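The bed as a folding table

Most small flats have one flat surface large enough to lay out an adult T-shirt without its edges falling over the side, and it is the bed. Dining tables are used for other things by the time the washing is dry. Ironing boards are too narrow. The floor is hard on the knees. So the folding is done in the bedroom, and the quality of the result depends to a surprising degree on what the bed is wearing.

Ehsan Jatoi has spent 12 years fitting out bedrooms and linen stores, first for the Skudis guest houses and later on his own account. He keeps a notebook of surfaces. In it, each bed covering is graded for drag, which is his word for the resistance a garment meets when it is pulled flat. A quilted cover scores badly, as the stitching lines hold small folds in place under the cloth. A knitted throw is worse. A plain woven bedspread, pulled tight and tucked at the head, scores best.

"You want the shirt to slide once and then stop," he says. "If it keeps sliding, you have satin, and you should go and use the table."

The method he teaches starts before the garment is put down. The bedspread is drawn towards the foot of the bed until the top is level, then smoothed outwards from the centre with the forearm. Pillows come off. Anything left on the cover, including the rest of the laundry, goes to a chair. A heap of clean washing on the same mattress makes a slope, and a shirt folded on a slope comes out with one side longer than the other.

The shirt is laid face down, collar towards the head of the bed. It is then pulled at four points: both shoulder seams together, then both corners of the hem together. Pulling one corner at a time twists the body of the shirt, and jersey in particular will hold that twist through every fold that follows. The sleeves are left until last and pressed flat with the palm.

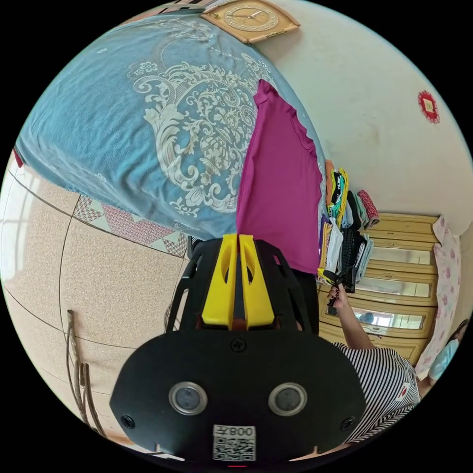
A magenta T-shirt laid out on a light blue bedspread, with a patterned bed skirt below.

Colour matters more than people expect. A dark shirt on a dark cover is hard to read in evening light, and the person folding tends to misjudge the hem. Strong contrast solves this at no cost. A printed cover can help further if the pattern is symmetrical, as a large central motif gives the eye something to line up against. Jatoi does not recommend buying a bedspread for this purpose, but he admits to having done it.

The fold itself takes four movements. One side is brought in to a line running down from the middle of the shoulder, and the sleeve is turned back on itself so that it lies along the new edge. The other side is treated in the same way. The result is a long rectangle. The hem is then brought up to a point just short of the collar, and the piece is folded once more for a drawer or twice more for a box. For upright storage the last fold should leave a firm edge at the top, which is the edge that will be seen when the drawer is opened.

Drawer depth decides the final size. Vikas Ahuja, a cabinetmaker who repairs bedroom furniture from a unit behind the Cabrera market, measures the inside height and takes off a small allowance before he will discuss folding at all. His usual advice for a shallow drawer is a finished shirt 157 millimetres high. In a deep drawer, 200 millimetres is workable, though he regards it as the upper limit for thin cotton, which slumps when the row is less than full.

Ahuja has views on dressers with several tiers. The lighter items belong in the upper drawers, where the runners see the most use, and denim and knitwear go at the bottom. He dislikes overfilled drawers on mechanical grounds. A packed drawer bows its base, the base drops out of its groove, and the repair costs more than a second chest would have done. Where the front carries mirrors, he asks customers to open the drawer by its handle and to keep the flat of the hand off the glass. Half of them, he says, do the opposite.

The position of the dresser is worth a little thought as well. If it can be reached from the bedside with one step, finished pieces can be put away singly and the stack on the mattress never grows tall enough to topple. Jatoi timed himself both ways in his own bedroom, using a mixed load of shirts and pillowcases. Working with the dresser near at hand took nine minutes. Carrying finished stacks across the room took 12, and one stack had to be folded again.

Bed skirts get little attention in all this. A skirt that hangs clear of the floor stays cleaner and does not catch underfoot when the person folding moves along the side of the mattress. If boxes are kept beneath the bed, the skirt should lift easily at the side from which they are drawn. The Kekero boxes that Jatoi uses for out-of-season clothing have low lids and slide under most frames, but he leaves a gap at each end for the hand.

He changes his own boxes over in April. Jumpers are folded on the same bedspread, by the same method, with one amendment: the sleeves are crossed over the back in a shallow V before the sides are brought in. Broneck, who make the cedar blocks he puts in with them, suggest one block to a box. He uses two — one at either end — and sands them lightly when the scent fades.

Contact us | Copyright, all rights reserved | Back to top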